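Talk notes: Two grippers, one tablecloth
Speaker: Pacita Buenaventura
Slot is after lunch. Talk slowly. Drink water.

OPENING
Say hello. Thank Su for the room and the working projector (check it works before thanking anyone).

I spent September comparing 2 grippers on the same arm. One is the Illari, a parallel jaw with hard fingertips. The other is the Flanex, with soft fingers that bend around whatever they meet, including each other. Both come with a brochure in which they hold an egg. I have no eggs in my test set and no plans to buy any.

Pause for the egg people to leave.

THE SETUP
Same arm, same controller, same speed limit. Camera worn at chest height for the record. Objects go in a row at the far side of the table, and whichever one is being tested comes forward by itself. I did 100 grasps per gripper, spread over the set.

The cloth is patterned on purpose. On plain gray, our detector looks like a genius. Give it printed berries and leaves and it starts proposing grasps on the fruit. Mention the afternoon when the Illari tried to pick up a leaf with great dignity.
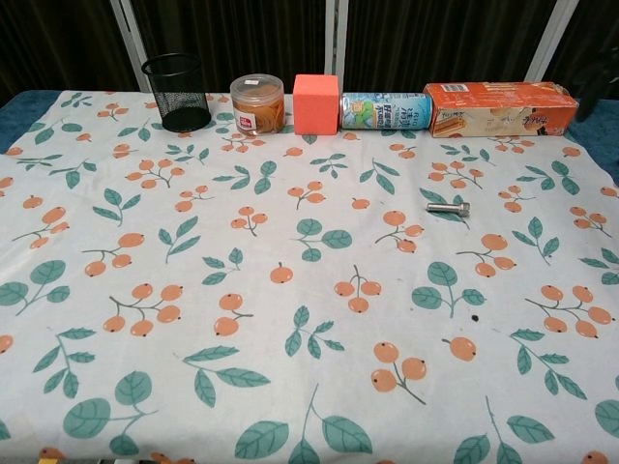 Foam cube first, as a courtesy to the hardware. Both grippers handled it every time, so I'll skip the chart. If a vendor shows you a foam cube, ask what else they brought.

The mesh pen holder was closer. Hard jaws took it by the rim and were fine. Soft fingers wanted to hug the whole thing and sometimes tipped it over on the way in.

The can on its side went to the Flanex. The Illari squeezed slightly off center and sent it rolling often enough that I started standing at the end of the table.

THE BOLT
Slow down here, this is the part people ask about.

A hex bolt lying on cloth is a small, shiny, low target. The Flanex missed 9 in its first session. Its fingertips pushed the fabric into a ridge and picked up the ridge. The Illari did better once I lowered the approach by 2 millimeters, after which it also scraped the table. Choose your sound.

WHAT I'D BUY
For boxes and jars, either one. For hardware, the Illari, plus spare fingertips. The Roltodum controller treated both the same way, with long silences and then a fault code.

Questions. If someone asks about eggs, point at the coffee.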